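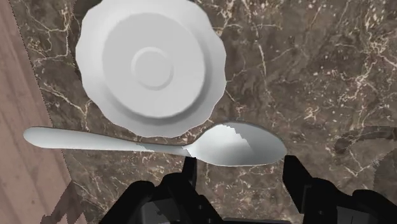

Monday, workshop, 09:40

Carrying on from the Garside bench notes. The piece is still titled Gridurach on all the paperwork, so I am using that here too. Two-channel projection with four-channel sound, going into the lower hall at Veserport. Sokora are lending both projectors and the playback unit.

State of things at start of day:

- Channel A picture locked, graded, exported.
- Channel B picture locked, grade not final. Shadows in the harbour section lift too far on the Sokora projector. Fine on the monitor.
- Sound stems delivered at 24 bit. Stem 3 has a click near the end of the second movement.
- Sync between channels not tested over a full day.

**Sync**

Ran both channels off the playback unit from 10:05. Both files trimmed to the same length, 1,241 seconds, no black at the tail. First pass looped clean. On the fourth pass channel B came back late by one or two frames, judged by eye against the flash marker. By the seventh pass it was plainly visible on the cut to the lock gates, where the two images are meant to change together.

Stopped, checked the files. Channel A was exported with constant frame rate, channel B with variable. My error, the preset had been changed for the web trailer and not changed back. Re-exported B with the correct preset. Restarted at 11:50 and left it.

16:30: still in step, marker flash simultaneous on both walls. Leaving it on overnight with the lamps dimmed and the marker version loaded. Do not switch off at the wall.

**Grade, channel B**

Put a step wedge through both projectors. Projector 2 has a raised black level compared with projector 1, same menu settings. Swapped the inputs and the lift stayed with the projector, so the file and the cable are fine. Factory reset made no difference.

Options are to match projector 1 upwards to projector 2, or to pull the blacks down in the grade for B only. Went with the second. The harbour section is mostly night and loses too much if both walls go grey. Saved as a separate grade node so it can be taken off if Sokora exchange the unit before the opening. If they do exchange it, B has to be exported again without the node, otherwise the shadows will block up. Have written this on the lid of the flight case as well.

**Sound**

Click on stem 3 is a bad edit, two regions butted together with no crossfade. Put in a short fade and bounced it again. Gone on headphones and on the bench speakers.

Low end is a separate problem. The hall at Veserport has a hard floor and a long back wall, and on the site visit the engine drone built up badly in the rear left corner. Tried a high-pass on the rear pair, which cleaned up the rumble but made the voices thin. Settled on a narrow cut in the rear pair only and left the front pair alone. Can't be judged properly at the bench. To be set by ear in the room, and the settings copied into this book afterwards.

Speaker cable: 500 metre drum arrived this morning, more than enough for the run along the gantry. Connectors not in the same delivery.

**Screens**

Test piece of the grey cloth hung on the end wall. Better contrast than the white with the work lights on, but there is a visible seam when the image is bright and flat, mainly the fog shot. Turned the cloth through ninety degrees so the seam runs horizontally and sits below the waterline in the picture. Much less obvious. Ask for the final cloth to be cut that way round, and check the drop first, as the roll width may not cover the full height.

Hem needs to take the same bar as before. The one in the rack marked Garside is bent at one end, don't use it.

**Power**

Playback unit and both projectors on one socket group at the bench. At Veserport the gantry sockets go off with the house lights. Tested what happens after a power cut: projectors come back by themselves, playback unit comes back to its menu and waits. Auto-play is in the settings under startup, now on. Cut the power again and it came up playing, both channels together, sound present.

**Open**

- Read the sync in the morning before touching anything
- Ask Sokora about projector 2, send wedge photos
- Chase connectors
- Confirm cloth direction and drop
- Export B again if the grade node changes
- Delete the web trailer preset or rename it so that it can't be mistaken
- Captions file: line breaks wrong in the second movement, not looked at today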